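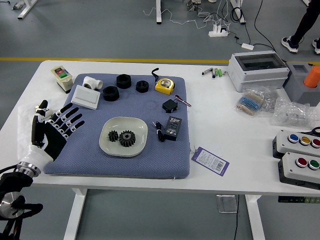 Can you learn the fiddle as an adult if you don't read music? Plenty of people do, and a lot of good fiddlers learn every tune they know by ear.

I get asked this more than anything else since I started posting about it, usually by someone who has had a fiddle under the bed since college, so I figured I'd write the whole thing down. I've been playing for a little over two years. I'm still not good! But I'm not good in a way I enjoy a great deal, and I can sit in at the Pluncombe session and get through an evening without hiding behind the accordion.

I didn't grow up musical. We had a radio in the kitchen and a recorder that got taken away from me in third grade. What got me started was a wedding, my cousin's, where the band was a four-piece led by a man named Miklós Veres, and during the slow part of the night he walked between the tables playing this sad, swaying thing with his eyes closed. I put down my fork. I went up to him afterward and asked what it was called, and he said he didn't know, his uncle played it. Then he asked me if I wanted to learn it. I laughed, he didn't, and the next month I was in his front room holding a borrowed fiddle like it was a ham.

The sound you make for the first few weeks is bad. It's scratchy and thin and it goes right through walls. My advice is to pick a time when the house is empty and make as much of it as you can. I see beginners trying to be polite with the bow, just touching the string, and that makes it worse. Miklós had me play one open string, the D, long and loud, for most of the first lesson. Down bow, up bow, listen. I thought I'd be bored and I wasn't, because about every tenth stroke the string would suddenly ring, and it felt like the whole box woke up under my chin.

About buying one. I rented for six months and then bought mine from Hegedűs, the shop over the bakery, where everything smells of rosin and warm bread. Ottó Takács runs the counter, and he let me spend a whole afternoon in the back with five fiddles lined up, going back and forth between them. I turned around so I couldn't see which was which and he played them for me. I picked the same one three times running. It's an old factory fiddle with a repaired crack in the top and somebody's initials scratched inside, and I love it beyond reason. I call her Nela. I don't know where that came from, it just was her name by the time I got to the car.

The bow cost me $155 and I fought him on it, I really did. I thought a bow was a stick. Then he handed me the cheap one and the good one and had me play the same eight bars with each, and I got out my wallet. If you have a bit of money to spend and a fiddle that's okay, spend it on the bow. And get the fiddle set up properly! A bridge that's too high will make your fingers hurt and you'll think it's your fault.

So, learning by ear. I'll tell you how I do it, and people who know more than me can argue in the comments.

First I listen to the tune until I can hum it. I mean all of it, both parts, including the fiddly bit at the turn. I listen while I'm doing dishes, in the car, walking the dog. This can take a week. I don't touch the fiddle for that tune until I can hum it through twice, and it's the rule I break most often and always regret breaking.

Then I find the first note. Just that one. Then the shape of the first phrase, up or down, step or jump. Most of the tunes I play sit in D or G or A, and once you know that, you've only got so many places for your fingers to go. I get the first phrase, then the last phrase, and then I fill in the middle. The ending early is a trick I got from Gyula Halász, who plays second fiddle at the session and who learned most of his tunes on long-haul truck routes with a tape deck. If you know how a tune goes home, he says, you can get lost anywhere you like in between.

I use a slow-down program called Satura for the fast ones. It takes a recording down to half speed and keeps the pitch where it was, and it'll loop four bars all night if you let it. I'd be lost without it on reels. On waltzes I don't bother. There's a danger in it too, which is that you get really comfortable at half speed and your bow arm forgets there's a dance on. I try to bring it up a little every day and stop before it gets ragged.
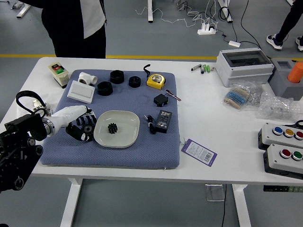
The other thing about learning slowly like this is how well the tunes stick. I did try sheet music for a while last year. Bence Szalai, who plays viola and reads like you or I would read a cereal box, sat down with me for a couple of months and I did get the hang of it. It's useful and I'm glad I can do it now. But the tunes I learned off paper fell out of my head the minute I closed the book, and the ones I learned by ear are still in there. I woke up the other night with one of them going, one I hadn't played in a year, and every note was there.

I keep a notebook with the names, mostly because I can never remember which name goes with which tune. There's a running joke at the session that I'll call for one thing and start another. The old tune collection they pass around in Pluncombe has 216 tunes in it, copied by hand by at least three different people, and in my first winter I decided I was going to learn all of it in order. I got to number 76 and crashed. I was rushing, I was checking them off, and when somebody asked me to play one I'd learned two weeks earlier I couldn't find the first note. I stopped after that and went back to learning whatever I couldn't stop humming. It's slower and I like it so much better.

Let me talk about sessions, because I think that's the part people are scared of, and I was too. Ours meets in the back room of the pub, starts at eight and goes until the kettle goes on. I sat and listened for two months with the case shut between my feet. Nobody minded. Then one night in October they played the wedding tune, the very one, and I had the case open before I'd thought about it. I played it too quietly for anyone to hear, with the bow shaking, and I came in a beat late on the second part. I drove home with the windows down, singing it at the top of my lungs.

A few things I wish I'd known about sessions. If you don't know the tune, don't noodle along looking for it out loud. Finger it silently, or just drink your tea and listen. If there's a chair that looks like somebody's chair, it is. Tune up before you sit down, and if you need to do it again, wait for a gap. When they ask if you've got one, have one ready, and make it something simple that you can play on your worst day. Mine is a plain little polka with about nine notes in it. People join in on it and it sounds enormous.

And talk to the older players! Ottó Vincze (yes, there are two Ottós, and yes, it gets confusing) is the best of them, and he almost never plays first. If you ask him about a tune he'll tell you who he got it from and who they got it from, and what was different in the way each of them bowed it, and he'll play you all of the versions one after another. One of them has an extra beat in the second part that he says came from a man who had to step over a loose board. I have no idea if that's true. I play the extra beat now when I'm by myself.

Practice, quickly. I do twenty minutes in the morning before work and another bit in the evening if my neck's all right. Mornings are for the dull stuff, long bows and scales in front of the hall mirror so I can see if the bow's sliding toward the fingerboard (it is). Evenings are for tunes. I leave Nela hanging on the wall with the bow next to her, away from the radiator, and that one change did more for my playing than any exercise. When she lived in the case I'd skip days. On the wall I pick her up while the pasta water's heating.

My left shoulder hurt for most of the first year, and what fixed it was a different shoulder rest and learning to let the jaw go soft. If you're clenching, your vibrato won't come, your shifts will jerk, and you'll have a headache by nine. I still catch myself doing it on the hard parts. Miklós taps the side of his face when he sees it and I let go.

I'm working on a slow air at the moment, one with no steady beat to hang on to, and it's the hardest thing I've tried. There's one long note in the middle that has to swell and fade on a single bow and I run out of bow every time. Gyula thinks I'm starting too heavy. I'm going to try it from the tip tonight, and if I get anywhere with it I'll put up a recording next week, dog noises and all.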